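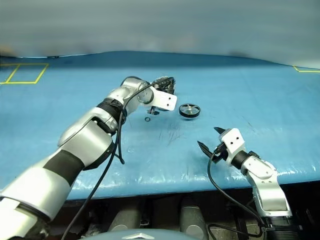 首页 > 观点 > 车间与人

阅读时间:4 分钟

我在装配线上干了好多年,装小轮子、套密封圈、理线,什么零碎活都摸过。所以去年八月听说 Horkavard 要在我们 Hillcombe 厂区上双臂机器人,我第一反应跟大家一样:完了,这回轮到我们了吧?

到现在也有小半年了,我还在上班,工牌没换,食堂的面条还是那么坨。可要说什么都没变,那也是骗人的。变得最厉害的是“手艺”这两个字在车间里的分量,我想聊的就是这个。

先说 O 型圈。没干过这行的人可能不信,一个黑乎乎的小橡胶圈,能把人折腾到怀疑人生。它软,会打滚,沾一点油就从指头缝里溜走,套歪一丝丝,回头就漏。老师傅教我的时候讲不出道理,就一句“你手上要有数”。我花了一整个冬天手上才有了数。现在呢,工程师抱着电脑坐在旁边,问我:你捏它的时候,是先压一边还是两边一起?我愣了半天,答不上来!我得先自己套一个,盯着自己的手看,才能告诉他。

这件事让我心里挺不是滋味的。我靠它吃饭的东西,连我自己都说不清楚,却要一点一点掰开了交出去。交出去算谁的?培训补贴倒是有,每月 370 块,名目叫“工艺支持”。我拿得不算心虚,但也觉得便宜了点。一门手艺按月租出去,总该有个正经的价钱,写进合同里,而不是夹在工资条最底下那一行。

隔壁 Callent 那边走得更早,听过来串门的人讲,他们把换岗培训定成 144 个小时,都算上班时间,学完了岗级往上调一级。我听了真羡慕。我们这边的培训是下班以后自愿参加,“自愿”两个字嘛,大家都懂。家里有小孩要接的,根本来不了,过几个月一看,会调机器的还是那几个没什么牵挂的年轻人。机器没有挑人,排班表挑了。

也得说句公道话,有些活我巴不得它拿走。以前赶 Catacutan 那批单子,一个班要过手 700 只轮子,拿起来,翻个面,对准,放下,再拿下一只。到后半夜手腕是木的,回家拧毛巾都拧不干。谁要是跟我说这种活里有什么劳动的尊严,我请他来站一晚上试试。身体省下来了,这是实打实的好处,我老婆第一个赞成。

不过累的地方换了。以前累手,现在累眼睛、累脑子。你得一直盯着,它顺的时候你觉得自己多余,它一卡住,所有人又都扭头看你。而且产量指标还是按它顺的时候定的,停下来那几分钟算谁头上?表格里只有操作工那一栏可以填。我跟班长为这个吵过两回(吵完还是一起去抽烟),他也没办法,表是上头发下来的。

还有一样东西我没想到会想念,就是说话。从前两个人对着一张台子干活,手不停,嘴也不停,谁家孩子考试啦,哪家菜场的鱼便宜啦,一个班就这么混过去了。现在一个人看一个工位,工位之间隔得远,想搭句话得喊。有时候一上午下来,我讲得最多的一句是“稍等,我看一下”。

我不反对上机器,也拦不住。我就想让管事的人在签采购单的时候,顺手把三件事也签了:教机器的钱算清楚,学机器的时间放在白天,机器停了别先扣人的分。买设备的预算里,哪怕给每个工位留出 2000 块专门花在人身上,大家的脸色都会不一样。

听说下一批设备已经在谈了。要是开会征求意见,我打算坐第一排,把上面这些再念一遍,反正嗓子在车间里也练出来了。

本网站使用 Cookie 以改善您的浏览体验。继续浏览即表示您同意我们的 Cookie 政策。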